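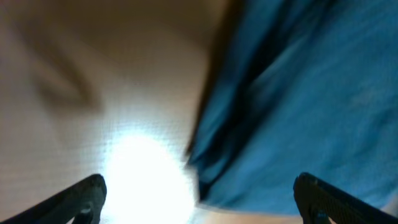

DRETBRIDGE, January 13, 2018

By Wilma Prins

Home News Workshops Archive Contact

2 min read

The old beam engine at Sturberg mine is going to move again! Members of the Stoline Engine Society have finished rebuilding its air pump, the last big piece missing from the 1820s machine, and the first run under steam is set for April.

The engine once lifted water from a shaft 228 feet deep, working at 18 strokes a minute on a good day. It stopped when the mine closed and stood under a leaking roof for decades, with its pump rod rusted solid in the guides.

What a job it has been. The team put in 2,000 hours, most of them on the valves, and worked from a set of drawings by the mine's engineer, Arnardóttir, found rolled up in a drawer at the Dretbridge library. Her notes in the margins (she checked the engine in later years) give the leather sizes, the packing and even the grease. The new bucket valve follows them to the letter.

The beam itself is original, and so is the cylinder, which needed only a light rebore. Seeing the two joined up again is a real thrill.

There is room for 598 visitors on the opening day, and tickets will go on sale at the engine house door.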